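Notes from the Branch Line

I promised in the February letter that I'd write up the tender tank job once we had water in it, and we have water in it, so pull up a chair. A few of you wrote back asking whether the engine would be out for the fall trains at all. She will. I'll get to the timetable further down, but I want to talk about the tank first because I've spent most of my spare hours since winter lying inside it and I feel I've earned the right.

For anybody new on the list: we run a narrow gauge line out of Brurkby, 7 miles up the valley to Briluvdale, with one steam engine in regular use, one in pieces, and a little diesel that does all the real work and gets none of the fan mail. The steam engine in regular use is number 20. Her tender has been weeping from the back corners for as long as I've been coming here, and for years the cure was a smear of something black out of a tub and a bucket under the drip. Last fall the drip turned into a dribble, and then one afternoon we ran up to the top end and found we'd used a lot more water than the climb could explain. There was a nice wet stripe between the rails behind us.

So out came the coal, off came the tender from behind the engine, and in I went with a flashlight and a hammer. If you've never been inside a tender tank, it's a steel room you can't stand up in, divided by baffle plates with holes just big enough for a person who skipped lunch. Everything is orange. You tap the plates as you go and listen. Good plate rings. Bad plate goes thup. The whole floor behind the second baffle went thup, and in one spot the hammer went right on through and I was looking at daylight and the top of a brake beam.

We talked for a long time about whether to patch or to go for a new floor. Patching was the cheap way and would have had us running by spring. But you need sound metal to weld a patch to, and every time we cut back to find some, there was less of it. The hole got bigger all through one very gloomy evening. In the end we drew a chalk line a hand's width up the side sheets, all the way around, and cut out everything below it. I kept a piece of the old floor. It's on my windowsill at home and it sheds on the paint.

The new plate came from the Farooqui yard over the hill, cut to our drawings, and I have to say their cutting was better than our drawings. One sheet had a notch on the wrong side because I'd measured from the front going one way and from the back going the other. They called before they cut it to ask if I was sure. I said I was sure. Lesson learned there. We flipped it over, welded up the wrong notch, and cut a right one, and once it's all painted you'd never find it (please don't go looking).

Riveting is the part everybody likes to hear about. The original tank was riveted all over, and the rule we set ourselves was that anything you can see from the platform should still be. The floor itself is welded, and so are the baffles, but the lap along the bottom of the side sheets is proper hot rivets, 189 of them. I had never held a rivet gun before this. My arms still buzz thinking about it. The first few we did looked like chewed gum, and we drilled them out again, and by the back corner they were coming up nice and round. If you stand on the left side of the tender and walk from front to back you can watch us learn.

There's a trick to keeping the heat right. We had a small forge set up on the ash pit side, and whoever was minding it had to have the next one ready at a good bright orange just as the last one was getting finished off. Too early and it burns and sparkles and it's scrap. Too late and three people stand there holding heavy things and giving you a look. I did a shift on the forge and got plenty of looks.

Then came the lining. We went back and forth on what to coat the inside with, and settled on a two-part tank paint called Jovero that goes on like cold honey and smells like a nail salon. You need bare, bright metal under it and you need moving air, so we rigged a blower at the filler hatch and worked in short turns with someone sitting up top the whole time to talk to whoever was inside. I sang, which shortened a few of those turns. Two coats, with a long wait between, and the second one a different shade so you can see any spots you've missed. It came out a pale gray and the inside now looks nicer than my kitchen.

Filling day was a bit of a party. We brought the level up slowly, a few inches at a time, and went around with paper towels pressed against every seam. One rivet wept, down low by the drawbar end. We caulked it up with a blunt chisel, and it went on weeping, and then we went and had coffee and when we came back it had quit. I'm told that's perfectly normal and rust does the last little bit for you. I've checked it every time I've been down since and it's dry as toast.

While the tender was away from the engine we took the chance to look at the bits you can never get at. The drawbar pin was worn more on one side than I liked, so there's a new one. Both feed hoses were replaced. The old ones looked fine on the outside, but when I bent one double it cracked open like stale bread. The hand brake screw got cleaned out and greased, and now it winds on so easily that the first time I tried it I thought I'd broken it. Oh, and we found a 1-inch wrench wedged on top of the rear truck bolster, with somebody's initials filed into the handle that don't match anyone we've ever had on the books. It's hanging up by the shop door if you want to have a guess.

The coal space has new boards too, and the fire iron rack got moved over to the fireman's side, where it always should have been. Some of the regular crew have grumbled that they reach for the pricker and grab air. You'll get used to it, folks!

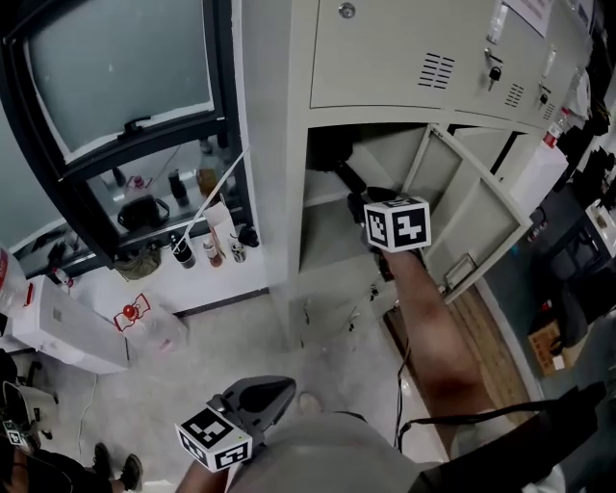 Will the engine be pulling every train this fall? She'll take the late morning and mid-afternoon departures from Brurkby, and the diesel will cover the early one, same as last year. That gives the crew time to light up at a decent hour and oil around without rushing.

On the subject of trains, then. The fall timetable is close to last year's, with one change I'm really pleased about. We're stopping at the halfway loop again in the afternoon, long enough for everybody to get down, stretch, and watch the engine take water. The old standpipe there hadn't worked in ages, and it got a new valve at the same time as everything else. Kids love it. I love it. The column swings over, the bag goes in, somebody gets a wet sleeve. Bring a jacket, as the sun leaves that side of the valley early once the leaves start to turn.

The open car will run for as long as the weather lets us. We've had the seats out and re-slatted on one side. The other side will have to wait for winter, so if you want the comfy side, sit on your right as you face uphill. It also gets you the view of the trestle, and a fair amount of cinders. Wear old clothes and don't look straight up the line with your mouth open.

Tickets are at the same price as in spring. The October trains sold out last year and people got turned away at the depot who'd driven a long way, and I felt awful about it, so please book ahead if you're coming for the color. The train holds 200 with every car on, but on damp mornings we'll leave one behind. Wet leaves on that last curve before Briluvdale are no joke, and we'd sooner arrive with fewer people than sit there spinning and sanding and making everybody late for pie.

Yes, there's pie. The depot at the top end has the stove going again and the counter will be open whenever there's a train in. Apple for sure, and pumpkin later on. Cash is easiest, as the card reader works when it feels like it up there.

A word about the engine in pieces, since somebody always asks. The boiler is still up on its stand and the tubes are out. The frames have been scraped and primed, and one pair of driving wheels is away having its tires looked at. I'm not going to give you a year. I gave you all a year once before and I still hear about it. What I can say is that having number 20's tender off our minds frees up the best corner of the shop, the one with the good light and the floor that's nearly flat, and the frames are going to move over there before the snow comes.

If you'd like to help, the most useful thing right now is wood. We burn a surprising amount of scrap just lighting up, and old pallets with the nails still in are fine for us (we rake the ash pit with a magnet). Drop them by the side of the coal stage and not in front of the shop doors, please. We also need someone with patience and a steady hand to letter the tender sides. The paint's on, two coats of black, and right now she's running around with no name on her like she's wanted by the law. I've got tracings of the old lettering, full size, rolled up in a tube at the depot, and I can send copies to anyone who'd like to take a look before signing up.

Next letter will be out when the last fall train's been put away. I'll have the winter work list by then, and with any luck some news on those tires.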